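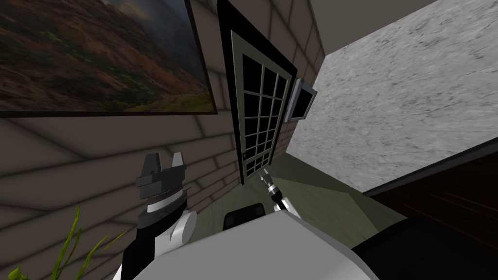

Gripper trials in simulation: frequently asked questions

Which grippers are in the comparison?
Two parallel-jaw models, the Gremov and the Stanura. Both run on the same simulated arm with the same controller, Melnychuk, at its default gains.

Why simulate first?
Cost, mostly. A full set is 2,000 grasp attempts per gripper. We can run that over a weekend and change a finger shape on Monday without ordering parts.

Do the rooms matter?
For the grasp numbers, very little. For the cameras, quite a lot. Walls, floors and pictures are swapped between runs so that a vision model doesn't learn one background. Tilted views are kept in the set.

What does the wrist view show?
Both fingertips and whatever is past them. We check it with the jaws apart before any grasp is scored.
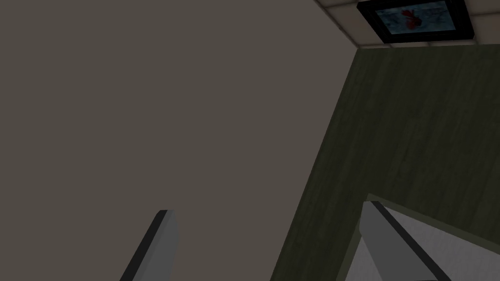
Fingers open, nothing in the grip. Simulated view.

Can I change the camera angle?
Yes. The field of view is set in the camera file and can be 60 or 70 degrees. Use the same value for both grippers or the results can't be compared. Restart the session after editing the file.

How many objects are in the test set?
The October release has 141. Soft items such as cloth and bags are not included yet.

How is a grasp scored?
The object has to leave the surface and stay between the fingers until the arm reaches its hold position. A drop during the move counts as a miss. So does a grasp where the arm touches furniture first.

The fingers pass through a thin object. Is that a bug?
Usually it is the time step. Halve it and run again. If it still happens, send us the log and the object name.

Will the results match real hardware?
Not exactly. Friction is the weak point, and the ranking of two close grippers can change on a real arm. Treat small differences as a tie.

Can I add my own gripper?
Yes, if you have a model file with joint limits and collision shapes. Put it in the Gilley tools folder and run the import check. Suction cups are not supported.

Last updated 2023-12-26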